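Sorting blocks, week two

I spent most of Sunday driving the two arms by hand. The task is simple: pick up each block and drop it in a bin, left arm for the left half of the table, right arm for the rest. We have 173 usable runs now and want 200 before training starts again. I threw out 14 where I hesitated too long above a block.

The long green ones are harder than the cubes. If I come in at the wrong angle, the fingers push the block instead of closing on it, and then the policy learns to push too. 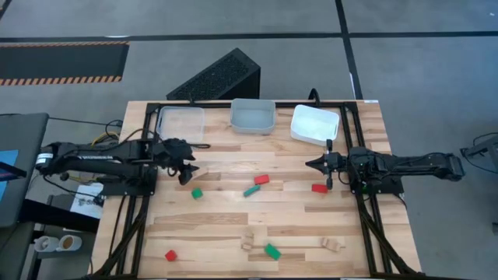
Elsa Saarela thinks I should keep some of the bad grasps, as long as I recover in the same run. Her point was that the arm will miss sooner or later and needs to have seen what comes next.

I'll try that for the last 27 runs - slow approach, one miss, back up, grab again. The leader arms also need their wrist joints tightened before then.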